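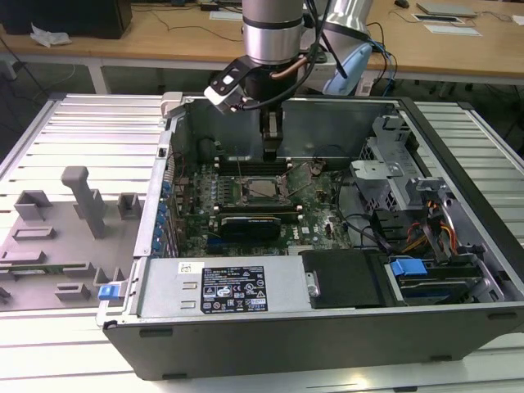

May, bench 2, memory module removal/insertion cell. Protective stop during module insertion, third this week, first one with damage. Program is the Rojanasak sequence, unchanged since the last entry. The approach pose puts the two fingers just above the rear memory slots, pointing straight down, and up to that pose everything was normal in all runs. The tower is on its side with the panel off, and the gray fixture tray sits to the left of it on the slatted bench as before. The fault comes after the approach, in the last few millimeters of the press.

Sequence of events from the log. Run 16 of the afternoon block. Module picked from tray, grip width in range. Move to approach pose, no warning. Descent started at 14:20. Contact force began to rise early, well before the expected seating depth. Controller kept pressing until the limit at 80 N, then protective stop. Arm held position with the fingers still closed on the module. I released the gripper from the pendant, then backed the arm up by hand in freedrive. Module came out tilted. One end of the slot has a cracked latch and the module's edge contacts are scraped on that side. Module scrapped. Board kept for practice pulls only, marked with tape.

Two separate problems here, and I want them kept separate.

1. Position. Checked the arm against the reference pin on the tray: good, same as last month. Checked the tower against the tray: shifted, and slightly rotated. The case is held by the two end stops and its own weight. During removal runs the gripper pulls up and sideways on the module, and the case appears to walk a little each time. Camera registration is done once per block, at run 1, so by run 16 the arm is working from an old pose. The previous two stops were at runs 12 and 14, which fits.

2. Force limit. 80 N was set for the Simska test board, which is bolted flat and has stiff slots. It was carried over when we moved to whole towers. A good insertion on this tower peaks at 66 N (five runs checked, none higher). The limit alone would not have caught this early enough. Early contact at the wrong depth should have stopped the descent, and the depth check was turned off in the config. The comment beside it says "temporary, Gastum demo." I have turned it back on.

Also looked at the cables on the wrist in case something was dragging. Moved the wrist through its full range at 10 percent speed. No snag, no pull on the camera bracket. Ruling that out.

Safety note. When the arm was backed out, the gripper let go of the module later than I expected and it dropped into the case. Tower was unplugged, no harm done, but my hand was inside the case at the time and should not have been. Until the procedure is rewritten: after a protective stop in the press phase, hands stay out until the fingers are open, the arm is clear and the drive is disabled, in that order.

Changes made today:
- force limit 80 to 70 N for towers, test board profile left alone
- depth check on, stop if contact comes more than 2 mm early
- camera registration every run, adds a few seconds per cycle
- side clamp on the case, borrowed from the Presis jig, rubber face toward the shell

Reran with the changes on a spare board. 20 insertions, no stops, peak 64 N. Case shift at the end too small to read with the calipers. Not enough runs to call it fixed. The full block of 179 stays on hold.

Open: the clamp may be bending the case slightly, need to compare slot height clamped and unclamped. Find out what other checks were turned off in the same config edit. Order latches or another board.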